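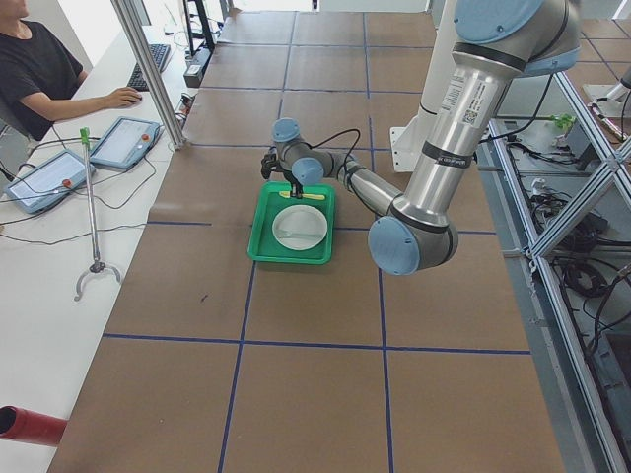 The arm at the Groleck shared workshop, with a yellow utensil held over the green tray.

Gert Mnguni began the table-clearing build in June, after four months of planning with fellow members. "The plate was never the difficulty," he said. "A clear fork on a white plate is – the camera loses it."

The blue tape grid was his own addition. "We call out a square and everyone knows where the tray goes," Mnguni explained. He has logged 221 attempts to date, and the gripper fingers have been replaced twice.

Members may view the build on November 16, 2024. Mnguni intends to work on spoons next.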